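Why Kioko stayed put

Posted in Football | 3 comments | Print | E-mail this

Victor Kioko had an offer to leave Tatis in March and turned it down. I have read a lot of guesses as to why. Most of them are to do with money, and I don't think they fit.

Tatis play in front of 3000 people on a good afternoon. Kioko has 103 appearances for them and has been captain for most of those. The club that wanted him was a division higher and would have paid him more.
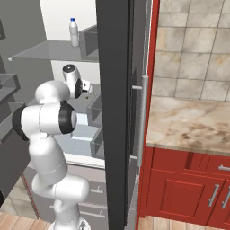
What they couldn't offer was a place in the side. Hilkka Hyvönen, their manager, said at the time that she wanted cover for her two centre-halves. Kioko is past the age when a player sits on the bench and waits.

There is also Gwenaël Lebrun. He is 20, he plays next to Kioko every week, and he was poor in the autumn. He is a lot better now. I'd put much of that down to having someone beside him who talks all through the match.

I was wrong about Kioko when he signed. I wrote that he was too slow for a back four, and he still isn't quick, but he reads a long ball early. The next match is away at Kemppainen and I plan to go.

Shared 20 times

Contact | © Reginald Whitlock | Back to top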